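Budgeting for a second two-arm sorting cell

Womari Community Help > Equipment and Purchasing

Shewit Jemal
Posted Wednesday, July 29, 2026

Our department operates one two-arm cell for produce handling and intends to request a second in the coming budget year. The quotation from Clonedard covers the arms and grippers only. Which further items should the request include, and what share should be held in reserve?

Darcy Brunton
The quotation should be read as a partial cost. Please add the enclosure, the table frame, cameras, cabling and mounting plates as separate lines. Our office holds 15 percent in reserve and requires a service term of 36 months. Spare gripper parts were left out of our May request, and a supplementary order had to be approved later. Allow 3 weeks for installation.

The layout we submitted for costing follows the cell below.
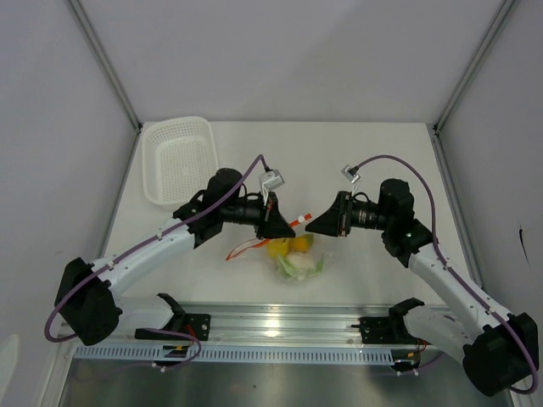 Two-arm cell with a camera above each gripper, produce at center and basket at rear left.

Kurnamska
Ask for 2 quotations. Ours required it.

Negussie
I would add cable replacement to the yearly operating budget, as the purchase budget normally closes on delivery. Training may also belong there, depending on the rules of your institution.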